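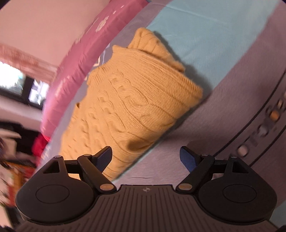 Hand gripper at the lower end of a cable-knit sweater.

Grivwood
Do the blue pads on the Valtmont hand gripper snag heavy knits? I need 300 sweater folds on one set.

Maihi
Mine pulled no loops in 161 folds. Grip across the ribs and close slowly. Check the pivot pins for play every 1,000 cycles. Spare pads ship in packs of 4.

Trollesberg
Bought mine in December, only used it on towels. Fine so far. Does the kit price include pads?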